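Home | Kitchen | Laundry | Workshop | Search

Folding tips borrowed from a robot study

The Clavbridge lab spent last May teaching a gripper to handle household cloth, using 573 demonstrations recorded by people working with hand-held grippers. Several of its findings are useful at a laundry table.

Find an edge before you find a corner. Policies trained to follow an edge first failed on 40 of the 277 test folds. Those trained to go straight for a corner failed far more often.
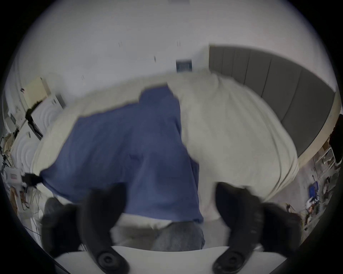 Work on one layer at a time. When two cloths overlapped, the most common error was pinching both – the fingers closed too deep and the lower cloth came along. Lift the top one by a shallow pinch and move it clear before folding.

Slow down at the pinch. Pausing briefly before lifting cut dropped cloths by up to 15 percent. Speed during the carry made little difference.

Smooth from the middle outward. The Prulmont group tried the reverse and got more creases along the fold.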